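Pendant and wall light inspection, Stondow guest rooms

Date of visit: March 16, 2026
Fittings covered: pendants, bedside wall lights, one floor lamp per room
Rooms covered: second floor only, plus the landing
Previous visit: October

Each line is marked OK, ACTION or N/A. Comments sit under the line they refer to. Power to each circuit was switched off at the panel and tested dead before any fitting was opened.

## 1. Paperwork and access

- [x] Fitting schedule on site and matches the rooms - OK
- [x] Panel labels match the circuits - ACTION
 - Breaker 8 is labeled "hall." It feeds the landing pendant and both wall lights in the corner bedroom. Relabel.
- [x] Ladder checked before use - OK
- [x] Spare bulbs held on site - OK
 - The box in the linen closet holds the right base and the right wattage. There is also a carton of older bulbs on the shelf below that don't belong to any fitting in the house. Take them away.

## 2. Ceiling pendants (Astivance, brushed brass)

- [x] Ceiling plate tight to the ceiling, no gap - ACTION
 - The plate in the corner bedroom has dropped on one side. One of the two screws is into plaster only. Refix into the joist or fit a proper anchor. Do not use this pendant until it is done.
- [x] Cord grip holds when pulled by hand - OK
- [x] Cord free of cuts, kinks and paint - OK
 - Some ceiling paint on the cord on the landing. It is only on the outer fabric and can stay.
- [x] Ground wire connected to the metal body - OK
- [x] Lower diffuser seated in its ring - ACTION
 - Loose in the back bedroom. The ring had been put in upside down, probably after a bulb change. Turned over and reseated during the visit, but the clip is bent and should be replaced.
- [x] Upper diffuser seated and clean - OK
 - Dust on all of them. Wipe dry with the power off. The brass should not be cleaned with anything wet, as the finish is unlacquered and will spot.
- [x] Bulb within the rating on the label - ACTION
 - The label in the front bedroom can't be read. The schedule gives the fitting number as 2146, and the rating was taken from the maker's sheet for that number. The bulb is within it. Order a new label.
- [x] Headroom under the pendant - OK
 - The front bedroom pendant hangs low but is over the foot of the bed, so nobody walks under it. If the bed is moved, shorten the cord.

## 3. Bedside wall lights (Rotich, swing arm)

- [x] Backplate fixed at all points - OK
- [x] Arm moves through its full swing without catching the cord - ACTION
 - The left arm in the back bedroom pinches the cord at the elbow when it is folded flat. No copper showing, but the sleeve is worn. Replace the cord and fit the longer sleeve.
- [x] Joint holds its position - OK
 - A little stiff in the front bedroom. Leave it alone.
- [x] Switch works cleanly, no buzz or flicker - OK
- [x] Shade at least a hand's width from the headboard and curtains with the arm folded - ACTION
 - In the corner bedroom the curtain touches the shade when it is drawn back. Move the tieback to the other side of the window or fit a shorter arm.
- [x] Nothing hung on the arm - OK
 - The arms look like handy hooks. Please remind guests that clothes go in the closet or on the bed, and that nothing is to be draped over a shade.

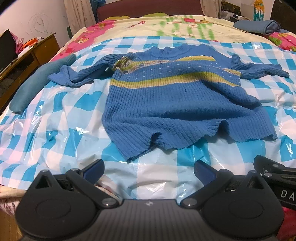
## 4. Floor lamps (Kullano, steel base)

- [x] Base sits flat and does not rock - OK
 - The landing lamp was rocking on the edge of the rug. Moved onto bare floor.
- [x] Plug and cord in good order - ACTION
 - The plug in the front bedroom is cracked across the back. Lamp taken out of use and tagged.
- [x] Cord not under a rug or across a doorway - OK
- [x] Foot switch works - OK
- [x] Shade ring tight - OK

## 5. Dimmers and switches

- [x] Dimmer suited to the bulbs fitted - ACTION
 - The back bedroom pendant flickers at the low end. The dimmer is the old type and its minimum load is higher than the bulb. Replace with the type already used in the other rooms.
- [x] Faceplates whole and tight - OK
- [x] Dimmer plates cool after an hour at full - OK
- [x] Two-way switching works from both ends of the landing - OK

## 6. Actions, in order

1. Refix the corner bedroom pendant. Out of use until then.
2. Replace the cord on the back bedroom wall light, left side. Switched off at the fitting, please leave it off.
3. New plug for the front bedroom floor lamp.
4. Move the curtain tieback in the corner bedroom.
5. Replace the dimmer in the back bedroom.
6. Diffuser clip, rating label and panel relabeling. These can be done on the same trip.

Parts for items 2 and 6 come to $147 before tax. The dimmer is not included - the price depends on whether the faceplate is changed to brass to match the others.

The corner bedroom also had an action against its pendant in October, for the same screw. The earlier sheet has it down as tightened. Tightening will not hold in plaster, so please make sure the fixing itself is changed this time and write the type of anchor used on this sheet.

Anchor used: ______________________

Next visit due: October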